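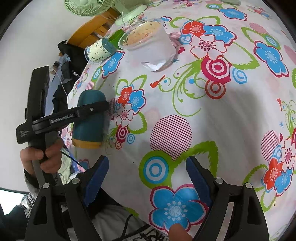

July, notebook 7, late morning

Clearing the round table again so I can use it for cutting and pinning. I keep saying the bedroom corner is only a temporary workspace and then I keep buying things to put in it (the second fan, for one). Anyway, today was meant to be the tablecloth day.

The cloth first. It's the Lastura one, white ground with the big printed flowers and target rings, and I'm still in love with it even though it makes small things very hard to find. I lost the same red pin twice this morning on a red petal! For tracing patterns I'm going to lay plain paper over the middle, because my eye keeps following the printed outlines instead of my pencil line. Note for anyone borrowing the table: please pin the paper to itself, never through the cloth.

Measured the drop and wrote down 19 cm on the door side. Didn't get to the other side, will do it before I hem anything. If it's uneven I'll shift the cloth over before I start unpicking, I'm not doing that twice.

Then the stuff on top. I wanted to sort it into keep on the table / shelf / kitchen and got about halfway before lunch. The tape lives on the table, that much is settled, I use it all day long. The jars I can't decide about. They're nice to look at and they weigh the cloth down when the window's open, but every time I turn a big piece of fabric I have to move them all to the back and then forget which one I wanted.

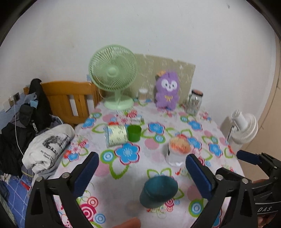

Table partway through the sort, green fan and plush still at the back.

The plush in the crown stays, no discussion. It has been up there since the Clondero order and I'd feel bad putting it in a drawer. Same for the green fan, although I want its cord taken round behind and off the cloth, it drags every time I pull fabric toward me.

The clothes heaped by the headboard are a separate job. I'd like to go through them for buttons and zippers before anything gets given away, and I need a bag for the scraps. Put 2 paper bags on the shopping list.

Also to do: find the receipt for order 1224, ask Virkeo whether they still carry the narrow elastic, wipe the lids. Stopped at noon because I was hungry. Picking it up again after lunch, starting with the jars.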